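Thread: cutlery drawer refit, flat 17. 4/14/26

1/ Old drawer insert was 547 mm wide. The new drawer is 483 mm inside. The insert went to the Dadden reuse shop in March and the search started over.

2/ The cutlery is the rainbow-finish set from Cheetham. On green it reads pink, copper or blue depending on the angle. One of each laid out for sizing:
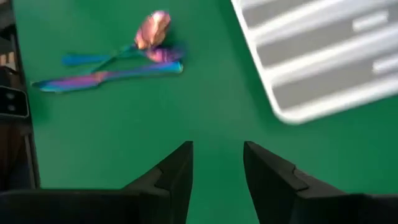 Spoon and fork crossed, knife below.

3/ On this sort of finish the color is a thin surface layer. Scouring pads take it off. Soft cloth, mild soap, dry by hand. I keep the dishwasher at 60 for plates and leave these out of it.

4/ Replacement is a white plastic tray with rounded compartments, bought at Nirnlow. I measure a tray against the knife first, then the fork. Spoons can share with almost anything.
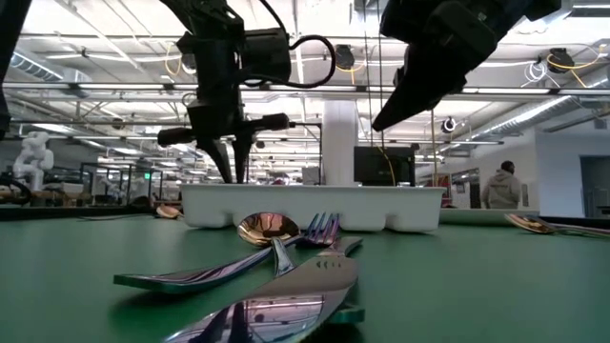
5/ Order of loading
Knives in the longest compartment, blades all one way. Forks next to them, then spoons. No mixed stacks, as metal on metal marks the finish.

6/ Still open: a liner. Clitau sells one by the meter. Will post the cut size when it's in.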